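Filed under: Lab Housekeeping / Bench Checks / Small Equipment

BENCH INSPECTION CHECKLIST WITH COMMENTS
Tube racks, caps and work surfaces, Room 1712
Site: Jarnside
Inspected by: Ute Bauerfeind
Reviewed by: Ilaria Parisi

Marking: OK / Action / N/A. Comments go under the item they belong to.

1. Work surface clean, no residue or standing liquid. OK
Wiped with 65 percent ethanol before start. One old ring mark near the sink, does not come off. Already listed in the November round.

2. Surface level and stable. OK
Left rear foot of the table adjusted by half a turn. Spirit level shows no deviation.

3. Rack sits flat on all contact points. OK
Pressed at each corner in turn. No rocking.

4. Rack free of burrs, sharp edges and corrosion. Action
Slight roughness under one short side of the Bundgaard rack, felt through a glove. File down and recheck. Cut-resistant gloves until done.

5. Lower plate aligned with top plate. OK
Checked with an empty tube in each corner hole. Tube passes both plates without force.

6. Hole diameter suitable for tube in use. Action
See comment.
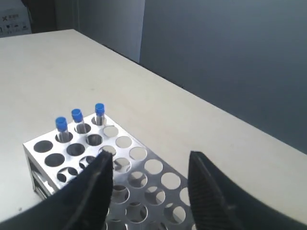 Comment to item 6. Clearance between tube and hole is the main open point on the metal racks. The holes are cut for a wider tube than the small clear ones now in use, and a narrow tube does not stay vertical. The middle of the three blue-capped tubes at the far end of the rack leans slightly in its hole. Lean is acceptable for closed, empty tubes. It is not acceptable for open tubes or for anything filled above the shoulder. Use the Skumby inserts or move the small tubes to the narrow rack.

7. Caps fully seated, thread not crossed. OK
Turned each cap back a quarter and closed again. No cross-threading. Replace any cap that turns past its stop.

8. Tubes labeled before filling. N/A
No filled tubes on the bench at inspection. Labels go on the tube body, not on the cap. Caps get swapped.

9. Rack load within limit. OK
Up to 40 tubes per rack when carried by hand. Two hands, no stacking.

10. Rack kept clear of table edge. OK
Minimum distance is one hand width. Tape line renewed.

11. Broken glass and sharps container in reach, not overfull. Action
Container is in reach but the lid does not latch. Replacement requested from Brirville stores.

12. Spill kit complete, seal intact. OK

13. Eyewash tested. OK
Ran clear at once. Tag initialed.

Open actions: items 4, 6 and 11. Item 6 to be closed before the room goes back to wet work. Items 4 and 11 may run in parallel.

Reviewer's note (I.P.): Agree on item 6. Please also check the inserts for cracks before issuing them; 2 from the last batch were split along the seam.

Last updated: November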